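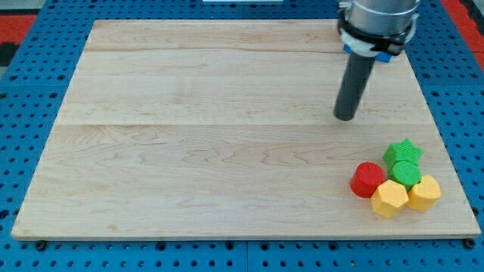 Bundaria Tabletop Cells: Gallery of Working Practice

Document owner: Janelle Yap, Flarkima
Issued 20/05/2024. Replaces the October gallery.

This gallery goes with the Bundaria cell rules and covers single-rod pushing work on a flat board. It is meant for operators who have finished basic arm training and are moving to contact tasks. Each note gives the rule as it applies at the table. The full wording is in the cell rules, and where the two differ the cell rules apply. "Must" marks a requirement. "Should" marks a recommendation that the cell lead may set aside in writing.

Work surface

1. Board on perforated table. The board must be fixed to the table before the arm is enabled. Adhesive tape is not accepted as fixing.

2. Fasteners. Heads must stay outside the programmed work area. The black fasteners at the near corners of the board are keep-out points in the path planner, with a margin of one rod diameter.

3. Grain and seams. Jointed wooden boards are allowed. Run a fingertip across each seam with the arm disabled. If an edge can be felt, sand the board or change it.

4. Surface finish. Bare wood or a matte oil finish. Varnished boards give a different sliding resistance and must be logged as a separate surface type.

5. Board orientation. Mark the underside with the board number and an arrow toward the arm base. A board refitted the other way round counts as a new surface and needs a new touch-off.

Tool

6. Rod finger. One rod, flat tip, held in the mount at the wrist. The flat tip must be parallel to the board at touch-off. Check with a feeler gauge at two points, a quarter turn apart.

7. Rod length. The Bundaria cell uses a free length of 158 mm, measured from the lower face of the mount to the tip. Enter the measured length in the tool table, including after a like-for-like change. Do not enter the catalog length.

8. Mount and collar. Tighten to the value on the tool card and apply a witness mark across the joint. A broken witness mark stops work until the tool has been measured again.

9. Hover height. Between moves the tip waits above the tallest part on the board, with clearance. Lateral travel below hover height is allowed only inside a push move.

10. Tool life. Replace the tip after 3,000 pushes or at the first visible chip. The Varma counter resets from the supervisor login only.

Parts

11. Plastic blocks. Stars, round and faceted cylinders, hexagons and lobed shapes are on the approved list. Color and outline are recorded as separate fields. Two parts of the same color in one group must differ in outline.

12. Tight groups. Blocks may start in contact with each other. The start sheet must then say "clustered," and the first push must not be directed into the middle of the cluster.

13. Open board. Keep enough free surface on the side toward which parts will be pushed. Spare parts, pens and gauges do not belong on the board during a run, including on the side the arm is not using.

14. Textured faces. Do not polish or wash textured blocks with solvent. Brush them dry. A worn block is replaced as a single part, and the replacement is entered on the parts sheet.

15. Edge limit. No push may end with any portion of a part past the edge of the board. The planner limit is set inside the board edge and must not be changed for a single run.

16. Fallen parts. A part that leaves the board stays where it fell until the arm is disabled. Reaching under or around an enabled arm to recover a part is a reportable event even when there is no contact.

Motion and force

17. First run. Every new path runs first at reduced speed with a hand on the enabling device. The second run may be at reduced speed without parts. Full speed needs both entries on the log.

18. Approach. The rod comes down beside the part and then moves across into it. Vertical contact with the top of a part is treated as a collision in the log, whatever the force reading.

19. Force limit. Set on the Cudard controller and confirmed by a test push against the reference block. The limit in the task program may be lower than the controller limit. It must never be higher.

20. Stalled push. If a part stops moving while the rod is still commanded forward, the program must retract along the path of entry. Raising the rod straight up under side load is not permitted.

21. Touch-off. Touch the board at three points away from any seam. Repeat after a board change, a tool change, a collision or any work on the table frame.

People and access

22. Floor zone. The matting around the table marks the operator zone. Keep it clear of cables and cases. Visitors stand outside it while the arm is enabled.

23. Resetting the parts. The arm goes to the park position, the enabling device is released, and the status lamp is checked before hands enter the work area. Pausing the program is not enough for a reset.

24. Two operators. One person holds the pendant and that person alone calls the restart. The call is spoken and answered. Changing over the pendant during a run is not allowed.

25. Hair, sleeves, lanyards. Tied, rolled or removed. Gloves are not worn at this table.

Records

26. Start sheet. Board number, tool number, measured rod length, part list, arrangement, operator. Fill it in before the first motion and sign it after the last.

27. Photographs. Take one photograph of the start arrangement from the operator side, with the full set of parts in view and the rod at hover height. File it under the run number.

28. Retention. Start sheets and photographs stay on the cell drive for 7 years. Paper copies may be destroyed once the scan has been opened and checked.

29. Deviations. Enter the rule number, the reason and the name of the cell lead who agreed. A deviation is valid for one shift.

Open points for the next issue

Rule 4: friction values for oiled boards are still being measured on the Varma bench. Until they are published, oiled boards may be used for training but not for comparison runs.

Rule 12: the wording for groups in which only some of the blocks touch is under review. Treat them as clustered for now.

Rule 21: a request has been received to allow automatic touch-off. No decision yet.

Corrections go to Janelle Yap through the cell mailbox. Quote the rule number and the issue date in the subject line.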